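Notes for the talk: What We Learned Collecting Examples at Ferdale
Slot is 2 in the afternoon, right after the lunch break, so go easy on them. 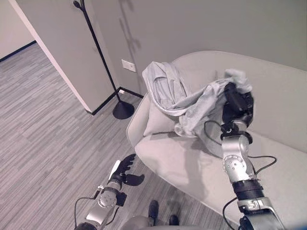 Good afternoon, and thank you for coming back from lunch. I know what that costs a person. I'm going to talk about the dull end of robot learning, the part where people sit with the controls in their hands for hours and produce the examples that everybody else's charts are made from. I love this part, I'll say so up front, and I'd like some of you to love it a bit more by the time the coffee comes out.

(Let them settle. Don't start on numbers yet.)

The project is called Lolard. We set it up at Ferdale to gather examples of household jobs with soft things: towels, shirts, blankets, whatever people leave lying over their furniture. Cloth is miserable for a machine. A mug has one shape and keeps it, bless it. A sweatshirt dropped on a chair has as many shapes as there are ways to drop it, and the moment you take hold of one end, the other end becomes something else.

So on to how a session runs. An operator drives both arms. One takes the cloth, the other stays ready, and the operator decides when the second one comes in. We record the camera at the head, the joint positions and the gripper openings, all on one clock. An episode starts when the operator says go and stops when the operator says done, and there's a spoken note at the end, usually a few words, sometimes quite a speech.

(Pause here. Ask who in the room has driven a robot by hand. Expect a few. Be nice to them, they've suffered.)

Now the numbers. We came home with 2392 episodes. That sounds like plenty, and I was very proud of it for an afternoon, and then we sat down and went through them properly. We marked 114 as unusable, mostly on account of the clock slipping between the camera and the arms. Those are gone and I don't miss them. The ones I want to talk about are a different set, 46 episodes where the operator lost the cloth, took it again, and finished the job. Our first instinct was to throw those out too, as they looked messy next to the clean ones.

(Slow down for this section, it's the one people write to me about afterwards.)

We kept them, and I'm so glad. Think about what the learner sees if every example goes smoothly. It sees a hand go to the cloth and the cloth come along. It never sees what to do when the cloth slides, or when the fold it wanted is tucked under another fold. Somebody has to show it the second try. Good operators do this without thinking — they open up, back off a little, look, and go in at a better place — and if you cut that out to make your set look tidy, you've cut out the very thing you were paying them to know.

Next, furniture. You may have noticed that a piece of cloth on a flat table is everybody's favorite starting point. It was ours too. Then we moved on to chairs, and oh my, what a difference. A rounded chair has a back that curves away from you and armrests that get in the way of your elbow, and a light gray sweatshirt sort of cloth on light gray upholstery is hard to pick out even for a person who is looking right at it. We had long arguments over whether to swap in brighter cloth. I was for swapping. I lost, and I've come around. People's homes are full of gray things on gray things.

(If there's time, tell the story about the cable. If not, skip straight to labels.)

The cable story, quickly: we had a whole morning of episodes where the operators kept pulling up short on long reaches, and we blamed the controls, and then the training, and then the coffee. They were being careful of the slack in the arm cable. Once we'd routed it with a bit more loop, the reaches came back. But those careful episodes were already in the set, and a learner will happily copy a hesitation, so we tagged them and held them apart.

Labels. The schema came out of our work with Skilbridge, and the storage layout is one we call Değirmenci, which I've been told I pronounce badly. Please write the label the same day. Please let the operator write it. We tried handing the recordings to someone else a week later, and the notes said things like "moves cloth," and you could hear the operators groaning down the hall.

(Water. Check the clock. Should be at twenty minutes.)

Last bit before questions, and it's a plea. Look at your own recordings. Sit down with a cup of something and watch them at normal speed, one after another, until you're bored, and then watch a few more. Most of what I've told you today came from doing that.

Questions now. Repeat each one into the microphone, the back row couldn't hear last time. The schema and the episode list are on the handout by the door.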